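The Ferry to Gundska

The ferry from Prekport left at ten past six and I was the only foot passenger. The man in the ticket window pushed my change back under the glass and said the heating was off on the upper deck, so I sat below with the trucks humming through the wall.

I was going to Gundska to empty my aunt's house. She had died in December and my brother had put it off, and then I had put it off. The buyers wanted the keys by the end of the month.

I had a thermos, a sandwich and her dog's collar, which had come to me in an envelope from the vet with no letter. The dog was called Bite. He never bit anyone that I knew of.
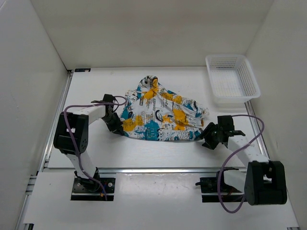
It takes 3 hours to cross. The first hour is flat water and you can see the lights at Flustgate the whole time. After that the boat begins to lean a little and the cups slide on the counter. I ate the sandwich early to have it over with.

My aunt made this crossing 102 times. She wrote each one in a small book, with the weather and what she paid. I found the book at the funeral, on the table with the photographs, and took it home without asking. The last entry said "Rain. Fare up again." She had underlined again.

I had the book with me on the boat. I thought I might write my own crossing under hers, but I had only a pencil and she had always used pen.
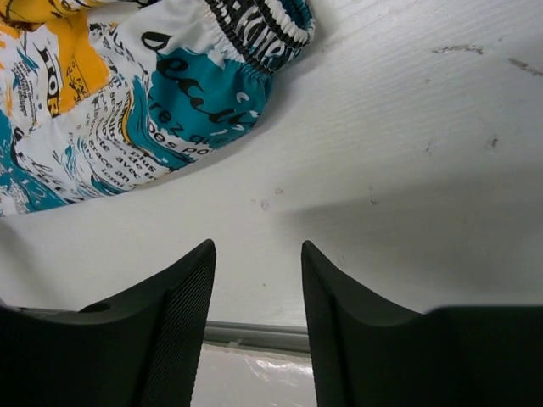 Printed cloth on a white tabletop.

The house was colder than the boat. Someone had turned off the water and left a note about it on the sink. I went through the kitchen first. There were three kettles, and a drawer of string, and a tin of keys that fit none of the doors I tried.

In the bedroom I opened the closet and her coats were all there, facing the same way. I shut it again and went and sat on the back step. The neighbor's light was on. After a while she came to the fence in her slippers and asked if I was the niece.

I said I was.

"He's in here with me," she said. "I thought they'd told you."

She opened her door and Bite came out, slower than I remembered, and smelled my shoes. He had a new collar on, a red one. I took the old one out of my pocket and he smelled that too, and then he went past me and up the step and into the house.

I could hear him going from room to room.
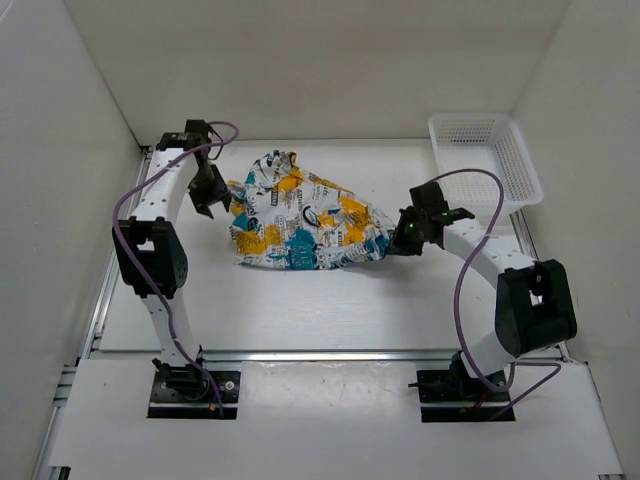

FILED UNDER: SHORT FICTION
Posted 27/03/2021

This one is the first of 3 pieces set on the same crossing. The second follows the neighbor, and I am still working on it. The third is a page long and may stay that way.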